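Subject: Re: Equipment plan for the packing stations – response to questions on hand-held grippers

5 December 2022
Kalkidan Woldegiorgis, Equipment Planning

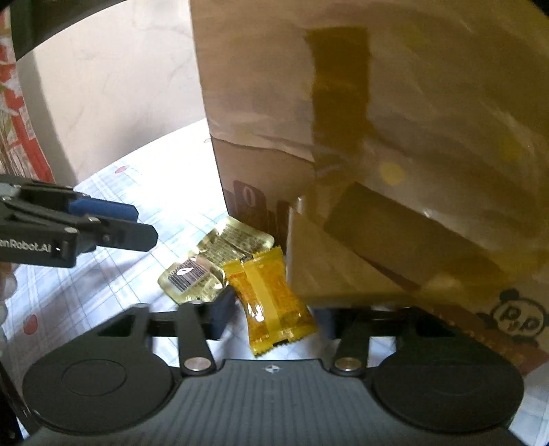
Snack packets and a large paper bag on the work table, with the hand-held gripper.

Dear colleagues,

Thank you to everyone who sent comments on the draft equipment plan. Most of the questions concern the hand-held grippers and the order in which the purchases are to be made. The message from the Niketden site covers nearly all of them, so I have quoted it in full and answered beneath it. Sites that wrote separately should treat this as their reply and come back to me on anything left open.

> To: Equipment planning list
> From: Niketden site office
>
> We have read the draft plan and support its general direction. Before we submit our site figures we would like the following points settled.
>
> First, the draft asks for hand-held grippers in the first purchase and robot arms in the second. Our supervisors had expected the arms to come first, as the arms are what the budget line was opened for. Is the order fixed, and may a site ask for an exception?
>
> Second, the draft lists 20 grippers across all sites but does not say how they will be divided. We run two shifts and would find it hard to manage with fewer than four.
>
> Third, we see no provision for spare fingers, pads or screws. On our present packing equipment the small parts are a larger cost over the year than anyone planned for, and we would not want to repeat that.
>
> Fourth, who pays for the goods used in practice handling? Snack packets and paper bags are inexpensive one at a time, but they cannot be sold after they have been handled many times over.
>
> Last, the quotations from Olex and Ostermann are set out differently and we could not compare them. Could they be put on the same footing?
>
> With regards,
> Niketden site office

Order of purchase

The order is fixed for the current budget year. The arms are the larger commitment, and the choice of arm depends on what the fingers must be able to do. Our goods are mostly soft, light and glossy, and the packets are often laid one over another. A large paper bag is a different problem again: it creases where it is held and does not keep its shape. We should know which of these goods a two-finger gripper can handle at an acceptable pace before we commit to arms that would carry the same fingers.

Hand-held grippers allow packing staff to do the work themselves, at their own tables, using the same type of finger that an arm would use. The recordings then go to the supplier and form part of the specification. A site may ask for an exception in writing, but it would need to show that its goods are already covered by another site's recordings. I do not expect many such requests.

Division of the grippers

The 20 units are to be divided according to the number of packing tables in regular use, and not by headcount. Shifts may share a unit. Niketden would receive three under this method, with a fourth held at the central store and available on request. I recognize that this is one fewer than the site asked for. If the figures sent in October no longer reflect the tables in use, please send corrected ones and the division will be worked out again.

Each site should name one person to sign for the units. Units should not be moved between sites without a note to the central store – the insurance schedule lists them by location.

Spare parts

The Niketden office is right on this point and the draft has been changed. A spare parts line has been added for every site. It covers finger tips, pads, pivot screws and mounting screws. Suppliers have been asked to state which of these can be replaced by the site and which require the unit to be returned. Until those answers are in, sites should not open the gripper body or substitute screws from general stock.

For planning purposes, please enter an allowance of 564 per site for the first year. Any amount not spent stays in the line and may be carried forward once. Sites that already hold spare parts should declare them on the form so that we do not buy them a second time.

Practice goods

Goods used for practice handling will be charged to the project and not to the site's own stock account. Each site may draw goods up to a value of 2,000 over the life of the project. Please observe the following when drawing them:

- Choose goods that the site packs in quantity. Unusual items can wait for the second round.
- Include both clear and strongly colored packaging, and at least one item with a barcode label on it.
- Include paper bags in the larger sizes.
- Mark all goods as withdrawn from sale and store them apart from saleable stock.
- Replace any packet that has split or leaked. Do not tape it and return it to the table.

Several sites asked whether the tables need to be cleared of their usual coverings or fitted with a plain surface. They do not. The work should be done on the tables as they are ordinarily used, including those with patterned cloths, and in ordinary daylight where that is what the staff have. The only requirement is that a cloth should lie flat and be secured well enough that it does not travel with the goods. No money has been set aside for new tables and none should be entered on the form.

Comparing the quotations

Olex has quoted a price for each gripper, with support charged by the visit. Ostermann has quoted a yearly fee that includes support and replacement of worn parts, but does not transfer ownership of the units to us. I have asked both to restate their offers over the same three-year term, with the following shown separately: units, spare parts, support, training and return shipping.

Imby has since asked to be included. Its offer will be considered if it reaches us in the same form and within the same period as the other two. Sites should not discuss prices with any of the three suppliers directly. Technical questions are welcome and may be sent through me – I will circulate the answers so that every site has them.

We will ask each supplier for delivery within 60 days of the signed order. Where a supplier cannot meet that term for the full quantity, a part delivery will be accepted, and the sites with the most packing tables will be supplied first.

Staff time

This was not raised by Niketden but came up in three other replies. Time spent handling goods with the grippers is working time and must be entered as such. Please plan for about two hours per person each week, taken in short periods. The units have to be held and guided by hand throughout, and supervisors should allow staff to change over before they tire. Output targets for the tables concerned are to be lowered for the same hours, and the site form now has a box for this.

Training will be given once at each site, on delivery. A second session can be arranged where there are two shifts. The cost is carried centrally.

What is needed from sites

1. Confirm the number of packing tables in regular use.
2. Name the person who will sign for the units, and a deputy.
3. Enter the spare parts allowance and declare any parts already held.
4. List the goods to be drawn for practice, with quantities and value.
5. State the staff hours to be released each week.

Forms that are complete on all five points will be approved in the order they arrive. Incomplete forms will be returned with a note and will lose their place. The second purchase, for the arms themselves, will be the subject of a separate paper, and no figures for it should be entered at this stage.

With regards,

Kalkidan Woldegiorgis
Equipment Planning

Recent messages on this list
Revised form for site equipment requests
Insurance schedule: units held at more than one location
Notes from the Olex and Ostermann supplier calls
Packing tables in regular use: how to count shared tables
Re: Storage of goods withdrawn from sale

Last updated: 5 days after first posting, to correct the list of spare parts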